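Parents wanted: come talk with me about how kids fall asleep (or don't!)

Posted 10/16/24 by Liette Tremblay
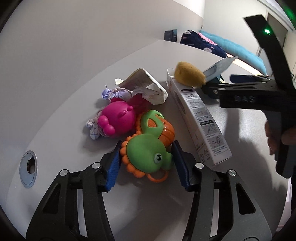 A toy turtle in green and orange, with a pink pig-shaped one next to it.

Hi! I'm Liette, and I run the family sleep project at Bemness. I'm looking for 60 parents or guardians of kids between one and four who would be willing to tell me, in plain words, what bedtime looks like at their house. The bath, the third glass of water, the one song you have now sung so many times you hear it in the shower. All of it.

I started this in August with a handful of families in Ditley and learned so much from them that I want to open it up to Ross and the towns along the river too. My own two are past the toddler stage now, but I remember lying on the floor next to a crib at two in the morning trying to work out which floorboards squeaked (the one by the closet, always).

What you'd be doing:

You fill out a short form every evening for 21 days. It takes a couple of minutes and you can do it on your phone. I ask when you started getting your child ready, what you did, which toys or blankets came along, and when things finally went quiet. If you miss a night, just leave it blank and pick up the next day.

Then you and I sit down for one talk, an hour or so, either at our office or over video. Kids are welcome, and there's a box of toys and a rug. Grandparents who do bedtimes are welcome too!

You get $200 for the whole thing, half after the first week and half after we talk. If you come to the office I'll pay for your parking or bus fare as well.

Who can join:

You're 18 or older, you live with a child aged one to four, and you put that child to bed at least four nights a week. Twins are great. Shift workers, please write to me, I have hardly heard from any of you and your evenings are exactly what I want to know more about. I can do the talks in English or French.

I can't take families who are already working with a sleep coach, and I'm not able to give medical advice. If you're worried about your child's breathing or health at night, please call your doctor first.

Your name stays out of anything I write up, and you can quit whenever you like and keep what you've been paid up to then.

To sign up, use the form on the Bemness website or stop by room 421 in the Grarkeo building, weekdays before three. Tell me your child's age, your town and the best time to call. I try to answer within two days, a bit longer if one of mine is home sick.

Liette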